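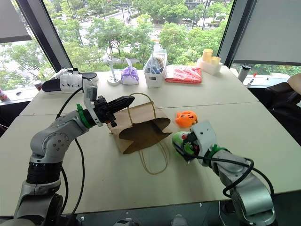
Gift bags and small toys -- talk for the shop owners evening, Berkport

20 min total, questions after. Keep water near. Mareike runs the slides.

OPEN
Thanks to Rehema Waweru for setting this up. Say name, say Latavico, don't do the whole history.
Ask: who here packs gift bags in the back of the store? Hands up. Who likes it? (pause, let them laugh)
What I'm covering: the bag, the filling, the handles, the table. In that order. If I drift to tissue paper somebody stop me.

THE BAG
Plain brown paper, rope handles. Still my favorite. Goes with any toy, any color, takes a stamp.
Fold-out sides are what matters. Side folds closed = toy snags on the way in. Run a hand down inside first, push both sides out. Two seconds.
Standing up vs lying down. Most people stand the bag up and drop things in. Fine for heavy stuff. For small toys I lay it on its side, mouth toward me, and slide them in. You can see where they land, and nothing hits the bottom and splits the paper.
Story: Mattes and the glass snow globe. Short version!!

HANDLES
Biggest time waster, no contest. One handle stays up, the other flops down over the table and you catch it with your sleeve.
Fix -- fold the lower one back under the bag before you start. Or pull both up and out of the way, but then you're a hand short.
Don't cut them. Somebody always asks. Customers want handles.

WHAT GOES IN
Small and round is harder than it looks. A little pumpkin with a face, a round green toy, anything like that -- rolls back out if the bag mouth is even a bit low.
So: round things go in first, all the way to the back. Flat things after, they act like a door.
Wrapped things last. If it's already in a tied plastic bag, knot toward the handles so the kid can grab it.
Faces up if it has a face. Frauke Weidemann tested this in her store in June, two piles, same toys. Face-up bags got picked up first at the register. Her numbers were 57 bags sold against almost nothing from the other pile. One weekend, one store, say that clearly.

THE TABLE
Light top if you can get it. Dropped bits show up right away.
Two tables pushed together is OK, but mind the seam. Small parts find it. Pack to one side of it or tape over it.
Line the stock up along the far edge. Baskets, cups, packages, whatever, back row only. Middle is for the bag and the 1 or 2 things going into it next. That's it. If the middle fills up, stop and clear it.
Open baskets beat boxes with lids. Label on the front, not on top, you're reading it from a chair.
Cups are good for tiny stuff, erasers, rings, stickers. Put them in a tray so they don't get knocked over seperately.
Window side if there's a choice. Daylight for checking colors. Štěpánka disagrees, says glare. She can have a minute at the end.

TRY IT (if time, skip if past 7:30)
4 people up front. One bag each, same toys. Two pack standing, two pack lying down.
No timer, it makes them sloppy. Just look in the bags after and pass them along the front row.
Spare bags are in the Vogler box under the chair.

LIKELY QUESTIONS
Tissue? Yes, on top only, one sheet.
Does the bag tear? At the handle holes, if you lift by one rope. Use both.
Bigger bags? Mostly no, toys just slide around in there.
Where do I buy them? Sheet by the door, I dont get a cut.

CLOSE
Handout has the packing order on one side. Other side is blank for thier own toy list.
Thank Rehema again. Collect pens.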